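Setting up and checking a fiducial mat for a tabletop arm

Applies to: small bench arms used for pick-and-place trials at Jalley and Irnley
Maintained by: Lieselotte Kramer
Last revised: Thu 15 May

Scope

This page sets out how to lay, measure and check a printed marker mat under a small arm, and how to place test objects on it so that results from one bench can be compared with results from another. It covers mats of the mixed type, in which black squares alternate with white squares that each carry a coded marker. Plain chessboards are dealt with on a separate page, as is the calibration of lens distortion.

It does not replace the risk assessment for the bench. Read that first. A small arm can still trap a finger, and a mat that has been set up well does nothing to prevent it.

Terms

Mat: the printed sheet as fitted to the table.
Board file: the text file that gives the number of rows and columns, the side length of a square, the side length of a marker and the marker dictionary.
Base frame: the coordinate frame fixed to the base of the arm.
Mat frame: the coordinate frame fixed to the mat, with its origin at the outer corner given in the board file.
Object: anything placed on the mat to be found, gripped or moved.

What you need

The mat and its board file
A steel rule at least as long as the short side of the mat
Low-tack tape
A lint-free cloth
Test objects from the bench set
The bench log

Before you start

Stop the arm and take it out of torque. On the Kettler benches this is done with the switch on the supply and then confirmed in software; the software setting on its own is not accepted as a stop. Move the arm by hand to its rest position, supporting the upper links as the torque comes off, as most printed arms will drop under their own weight.

Check that the table does not rock.

Step 1. Measure the print

Do not take the square size from the design file. Printers scale pages, and large-format printers often scale the two axes by different amounts.

Lay the rule along one row and measure across as many whole squares as it will reach. Divide by the number of squares. Do the same along one column. If the two results differ by more than the limit given in the bench log, reject the mat. If they agree, enter the mean in the board file as the square size.

Measure the marker side in the same way, from the outer edge of the black border to the opposite outer edge. The white margin around a marker is not part of the marker. Mistaking the one for the other gives a pose that looks steady and is wrong in depth, and it is the most common fault found when benches are audited.

Step 2. Lay the mat

Clean the table. Lay the mat flat and smooth it from the centre outwards. Tape the corners first, then the middle of each side. Keep tape off the printed area, including the white margins of the outer markers.

A mat that has been stored rolled should be left under a flat weight overnight. A lifted edge of even a few millimetres will bias the plane fit.

Step 3. Fix the arm in relation to the mat

The base may stand beside the mat or on its back edge. Both are allowed. If the base stands on the mat, the following apply:

The base must be clamped or bolted through to the table. Tape is not a fixing.
Markers covered by the base are to be left in the board file. The detector will simply not report them. Deleting them changes the numbering on some tools.
The mat must not be used to locate the base. Measure the transform from mat frame to base frame by the touch method in Step 5, however square the base looks to the print.

Step 4. Light the mat

Use diffuse light. Black areas are the usual source of trouble, as toner and laminate both reflect at low angles, and a reflection that crosses a marker will wash out its inner cells. If the mat is lit by a Lumotine panel, set it to the side and angle it so that no direct reflection reaches the camera. Ceiling lights should be judged with the camera image and not by eye.

Shadows from objects are acceptable if they are soft, or if they fall on plain black squares. A hard shadow edge running across a white square can be read as part of the code.

Step 5. Measure the transform

Fit the pointed tool. Restore power and bring the tip down to seven inner corners of the mat, spread as widely as the reach allows. At each corner, record the joint angles and the row and column of the corner. Do not choose corners that lie on one line.

Run the fit. The report gives one residual per corner. If a single corner stands out, touch it again. If two or more stand out, stop and check the base fixing before repeating the whole step. Save the result with the mat number in the file name.

Step 6. Place the objects

Objects go down only after the transform has been saved. The rules below are meant to keep enough markers readable throughout a run.

Choose colours that differ clearly from the print and from each other. Black, white and grey objects are not to be used on this type of mat.
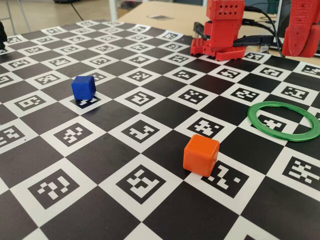 Test objects on the mat, in front of the arm: blue cube, orange cube, green ring.

Solid objects hide whatever lies under them. A marker that is partly covered will normally be dropped by the detector, and this is the correct behaviour. Do not turn on any option that tries to recover partial codes. For planning purposes, count a marker as lost as soon as any part of it is covered, even if most of the pattern can still be seen beside the object. The orange cube above straddles a black square and a white one, and under this rule the marker next to it is treated as lost.

Rings and other open objects need more care. A marker inside a ring may be clear when viewed from overhead and partly hidden when viewed from low down, as the near and far sides of the band move across it. It may then be detected in some images and not in others, which adds noise to the pose. Either mask that marker in the settings for the run, or place the ring over a black square if it is small enough.

Leave a gap between objects that is wider than the open gripper. Leave one full square clear between any object and the outer edge of the mat.

Step 7. Check the bench

With the objects in place and the arm at rest, take a set of still images and run the detector. The check passes if:

every marker that is fully in view is reported;
no marker number is reported twice;
no number is reported that is not in the board file;
the mat pose does not drift over the set.

A number outside the board file nearly always means that the wrong dictionary has been selected. Two dictionaries can share enough patterns to give a few plausible readings, so the presence of some correct numbers does not clear the fault.

Then command the arm to hover above a known inner corner and compare by eye. This is a coarse check for gross errors such as a swapped axis, and it is not recorded as a measurement.

Cables

Route cables behind the arm and away from the working area. Leave enough slack for the full travel of each joint, and check the slack by moving the arm by hand with the power off. A cable that sweeps across the mat will hide markers and may shift light objects. Cables that cross the floor are to be covered or taped down.

Records

For each run, enter in the bench log the mat number, the square size as measured, the name of the transform file, the objects used and any masked markers. If the mat has been lifted or the base loosened for any reason, repeat Steps 2 to 7. Re-using an old transform after either event is recorded as a non-conformance.

Mats are withdrawn when a marker is scratched through or a crease crosses a marker. Cleaning is with a dry cloth only. Mat 228 at Irnley was withdrawn after solvent cleaning left the black squares uneven, and transforms that refer to it should not be used.

Queries about the fit software go to Ubaldo Fiore. Proposed changes to this page go to Lieselotte Kramer, with the bench log entry that prompted them.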